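3.2 Layout of the marking sheets

Legibility of small hand-made marks was tested on plain white surfaces without ruled lines, as in the earlier work of the Gitik study on field notebooks. Readers in that study were given printed forms, and the marks they judged were large. The present section deals with marks near the lower limit of what a reader can find without being told where to look.

The marks fall into three classes: dots, short dashes and small circles. All were made in pencil of a single hardness. Pressure was kept low, so that contrast against the ground stayed well under that of ordinary handwriting. Spacing between rows was held constant within a sheet but varied between sheets, and readers were not told the spacing in advance. A mark was scored as found when the reader gave its row and column correctly, and as named when the class was also correct. Marks that were found but wrongly named were kept in the analysis as a separate group.

Two kinds of ground were compared. Upright boards are the usual choice for wall displays and were included for that reason; flat paper stands for desk use. Lighting was diffuse in both cases and was measured at 500 lux at the centre of the surface (Figure 4).
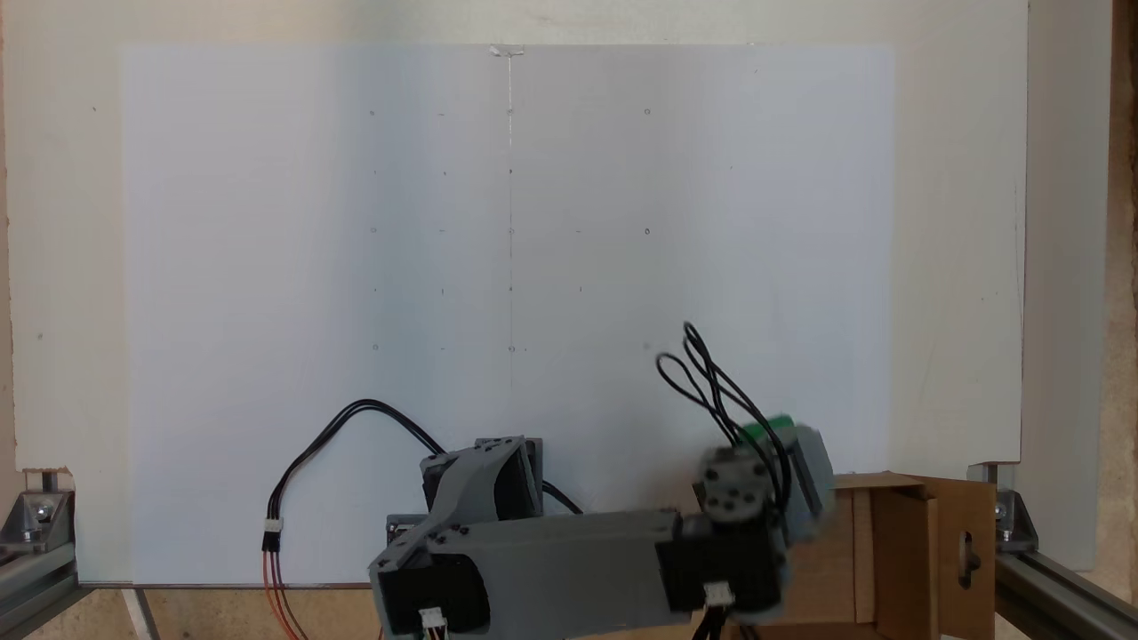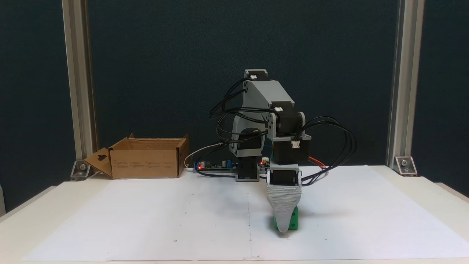 Figure 4. The two grounds: upright white board with faint pencil marks in rows and columns (first panel); white paper laid flat on a tabletop (second panel).

Readers sat at a fixed distance and worked through the sheets at their own speed. In total 3070 judgements were recorded, of which 2432 were correct for both position and class. Dots were found as often as circles but were more often misnamed, mostly as short dashes. The reverse error – a dash taken for a dot – was rare on paper and more common on the board. We take this to be an effect of viewing angle, as a short horizontal stroke seen obliquely loses part of its length.

The Kuvitz correction for guessing was applied to the naming scores only. Position scores were left as they stood, given that the chance of hitting both row and column by guessing is small for a grid of this size. Applying the correction to both sets does not change the order of the three classes.

Eleven readers took part. Two of them wore reading glasses, and their scores lie within the range of the others. Fatigue was checked by comparing the first and last sheets of each sitting. A small drop was present for dots on the board and absent elsewhere. Sittings held before noon and after noon did not differ.

One limit of the layout should be noted. A regular grid helps the reader, who soon learns where the next mark ought to be, and scores for scattered marks would be expected to be lower. Baranauskienė's scattered set avoids this, but its marks differ in size as well as in position, and the two factors cannot be separated afterwards. The Prokomen set, used in Section 3.3, keeps size fixed and shifts each mark by a random amount from its place in the grid.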